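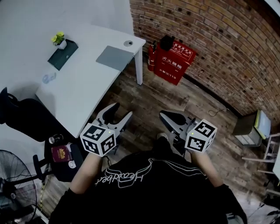
Ifigeneia Vrettos wrote in to ask whether the Drudmont gilding set is any good for a complete beginner, as she has a stack of vellum offcuts and has never dared put gold on any of them. I'd been using mine for five weeks when her message arrived, so this review is partly for her. The short version is yes, go on, get the gold out!

The set comes in a flat card box with a lift-out tray. Inside there's a jar of gesso in cake form, a bottle of ready-mixed size, a burnisher with a curved agate tip, a cushion, a knife, a soft brush and a book of transfer leaf. You also get a booklet of 21 practice letters, mostly plump Lombardic capitals with a few vines and one rather smug-looking snail.

I started with the ready-mixed size, which is the easy road. You paint it on, wait until it's just tacky, breathe on it through a paper tube and press the leaf down. My first letter B was patchy down the spine, and a second layer of leaf sorted it out completely. I then did an entire alphabet in one sitting, looked up and found it was ten past midnight.

The gesso is where the fun is. Soak a cake overnight with a few drops of water, stir it very gently with a fingertip (bubbles are the enemy) and it goes on like thick cream. It dried into a lovely raised cushion, and when I scraped it smooth and burnished the gold over it I got that proper mirror flash you see when you tilt an old book of hours towards a window. I made everyone in the house come and look. I've made gesso from scratch at home for years, with slaked plaster and fish glue and a lot of swearing, and Drudmont's cakes behave better than mine on a damp day.

The agate is beautifully polished and just the right weight. I had been borrowing an old Utard burnisher from a friend, and the Utard has a finer point, so it gets into the crook of a letter R more neatly. For broad areas I now reach for the Drudmont every time.

Two grumbles. The knife is poor: it drags and tears loose leaf, and I went back to my own after one evening. The brush sheds as well, and a hair under gold looks like a tree trunk. I swapped it for a Marinho sable, size 1, and had no more trouble.

The leaf itself is a warm, slightly reddish gold and I got 122 small letters out of the book, with scraps left over for dots and leaf tips. If you work large you'll run out sooner. Refill books are sold separately, and other makes stick just as well to the size. I tried Sustau leaf on half of a page border and can't find the join.

One thing the booklet skates over is the order of work. Gold goes on before the paint, always. It will stick to gum in the colours if you give it half a chance, and I once had a very glamorous blue background that was meant to be plain.

Ifigeneia, start on paper with the letter O and the ready-mixed size, then try the gesso on your smallest offcut. Rub the vellum lightly with pounce first, and keep the cake jar shut between goes.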